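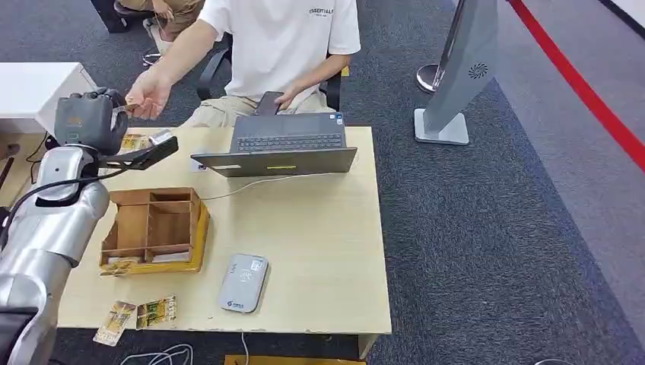 Cards on the table, and a wooden box divided into compartments.

Every few years someone at work offers to scan my cards. Marloes Dewulf offered again on Tuesday. She said I could search them, and she is right. I still said no.

I keep small cards in a divided wooden box. They hold names, part numbers, the dates I last called people. When I started at Prirelis I had 16 of them. Now there are more than 200, and I throw out a good many every August.

The case for the phone is easy to make. It fits in a pocket and it has a backup. My box has no backup, and in the move to Flillholm I lost a whole section, which cost me most of a week on the phone.

But a card can be handed over. When I give Vilgot Boström a card with a supplier's name on it, I no longer have it, and he does. We both know whose job it is. When I send him the same name in a message, we each have a copy and the supplier waits. I have watched this happen at least four times this year.

A table also shows more than a screen does. I can spread out 70 cards and move them until the order makes sense. A laptop can stay open next to them for the things it does well, such as prices and mail.

Asmaa Amrani tells me the divided box is the weak point, and that loose cards in one long drawer would be quicker. She may have a point. I have left two compartments empty while I think about it.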